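Small riser table on a wood desk, keep or ditch?
Forum: Desks & Small Spaces

grainhopper
Posted Thursday, July 24, 2025
Ok so. Light wood top, rounded corners, and I want a mini table on it for the jars. Black one, thin metal legs. Got the Morkcombe riser for 16 bucks. Partner says it looks dumb. Opinions pls
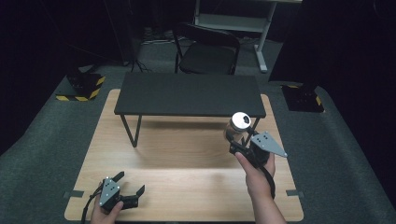 black riser, wood top, one of the glass jars w/ white lid

Jars would go on it or under it, havent decided. Main worry is the feet scratching. Top was 213 and I'd like to not wreck it by March.

tuckaway_90
Looks fine to me. Black on pale wood is nice. I'd put jars under, mail on top

slowpaint
disagree, jars on top. under there you're fishing around for them every time. also felt pads. always felt pads

grainhopper
Felt pads fall off in a week tho. Tried them on a lamp
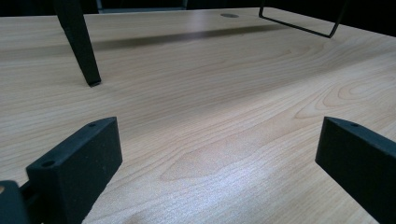 Those were the cheap ones, maybe thats why. Anybody used the Bralent stick-ons? Or just cut up an old mousepad and glue it

slowpaint
Bralent are ok. clean the foot w/ alcohol first and press hard. mine are still on

Aileen Javier
Going against the crowd, skip the riser. With grain that swirly why cover it up?? Put the jars on a shelf. I had a riser on my maple desk and ended up with four little dents, still annoyed

tuckaway_90
dents from what, did you stand on it lol. its a jar

Aileen Javier
A printer. Fine, fair point. Still say shelf

grainhopper
No shelf, renting, can't drill. But yeah the grain is the whole reason I bought it 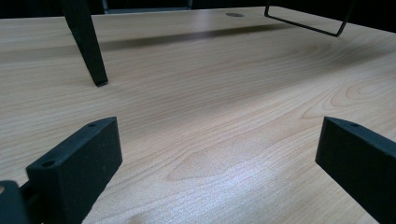 Thinking one coat of wax, 440 paper by hand before that if it needs it. Or is that overkil?

slowpaint
dont sand it!! if its veneer you'll go right thru. wax only

grainhopper
Ok ok wax only. Pads ordered. Jars still undecided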